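Home Talks Workshops Newsletter Contact

Moving House Without Losing Your Mind – speaker notes
Conall Noonan, 27/05/2020

Good evening, everyone, and thank you for having me (and for the cake, which I will be talking about for weeks). Wait for people to sit down. Mention that I've moved house 12 times, and that I still made a mess of the last one.

Start with the Vellemmont story. We had a whole attic, a rented van and one evening. Let people laugh at the piano part, then ask who in the room is moving before October. There are usually a few hands, and I like to know where they're sitting so I can look at them kindly later on.

Next, the sorting. My advice is to begin with the room you care about least, as you'll be braver in there. Two piles, keep and go, and please don't start a "maybe" pile – I had one in Gatia that followed me through two more homes. 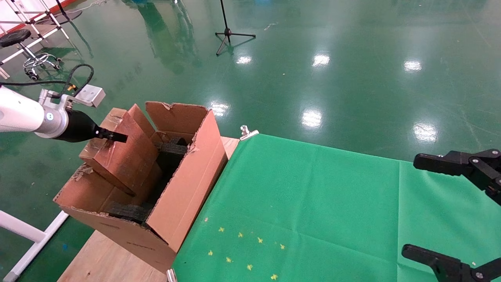

Boxes are where most people try to save money, and I understand it, I really do. I used to go around the back of the grocery store and take whatever they'd give me. The trouble comes when you want to close them. Once the top flaps are torn and ragged like these, with the corrugation showing along the edge, tape has very little to hold on to, and you can't stack anything on top with an easy heart. Keep a box in that state for pillows or coats. Books go in small, sound boxes, and dishes go on edge with plenty of paper.

Pause here for questions. Somebody will ask about movers, so tell the Wasik story if there's time – the short version!

Finish with the first-night bag: sheets, kettle, phone charger, toilet paper. Then thank the hosts again and point to the handouts by the door.

Related talks
The Kitchen Drawer Problem
Helping Your Parents Downsize
Letters from Toivonen: A Year in a Small House

© Conall Noonan | Contact | Back to top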